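Bremutel Fusselrasierer 31
Artikelgruppe: Textilpflege / Kleingeräte
Lieferbar, Versand ab Lager Mevham

Es gibt Menschen, die ihre Pullover nach jedem Tragen lüften, falten und mit Lavendel bestreuen. Für alle anderen hat Bremutel den Fusselrasierer 31 gebaut. Er nimmt Knötchen von Strick, Fleece und Polsterstoff, ohne dabei so zu klingen, als würde im Nebenzimmer ein Moped gestartet. Ein leises Surren bleibt, Katzen verlassen erfahrungsgemäß trotzdem den Raum.

Der Scherkopf sitzt hinter einem gelochten Metallgitter und lässt sich in drei Höhen einstellen. Stufe 1 ist für feine Maschen gedacht, Stufe 2 für den üblichen Alltagspullover. Stufe 3 gehört auf Wolldecken und auf das Sofa, das schon beim Einzug nicht mehr neu war. Wer mit Stufe 3 auf Kaschmir losgeht, bekommt von uns ein Ersatzgitter, aber keinen Ersatzpullover.

Geladen wird über USB-C. Eine Akkuladung reicht für etwa 20 Minuten, was weniger klingt, als es ist: So lange will niemand am Stück Knötchen rasieren. Der Auffangbehälter ist durchsichtig. Man kann also zusehen, wie er sich füllt, und das ist je nach Gemüt befriedigend oder deprimierend.

Technische Daten
Leistung: 4 W
Drehzahl: 4000 U/min
Akku: Lithium-Ionen, fest verbaut
Gewicht: 185 g
Gehäuse: ABS, steingrau oder petrol
Garantie: 2 Jahre, Verschleißteile ausgenommen

Im Karton
Gerät, Ladekabel, Reinigungspinsel, ein Ersatzmesser und eine Anleitung in elf Sprachen, von denen die deutsche inzwischen überarbeitet wurde. Ein Netzteil liegt nicht bei, Sie haben vermutlich eine ganze Schublade davon.

Anwendung
Kleidungsstück flach auf eine feste Unterlage legen und glatt streichen. Gerät ohne Druck in kleinen Kreisen führen. Um Knöpfe, Stickereien und lose Fäden einen Bogen machen, das Messer unterscheidet nicht zwischen Knötchen und Zierde. Bei sehr flauschigem Garn zuerst an einer Innennaht probieren. Nach jedem Einsatz den Behälter leeren und das Gitter auspinseln.

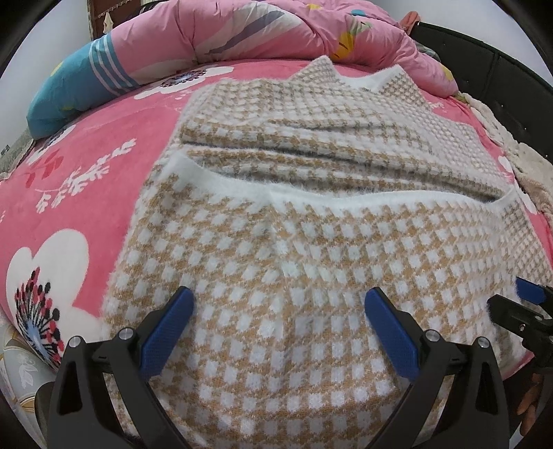
Strick & Wolle

Flauschige Oberflächen wie bei dem braun-weiß karierten Pullover sollen flauschig bleiben, hier genügt Stufe 1. Gerippte Kragen immer entlang der Rippe bearbeiten.

Passend dazu
Skjelbred Wollkamm, Buche
Rusadex Ersatzmesser, 2er-Pack
Bremutel Reiseetui, Filz

Preise inkl. MwSt., zzgl. Versand. Farbabweichungen bei Petrol sind möglich und werden von uns als Charakter verbucht.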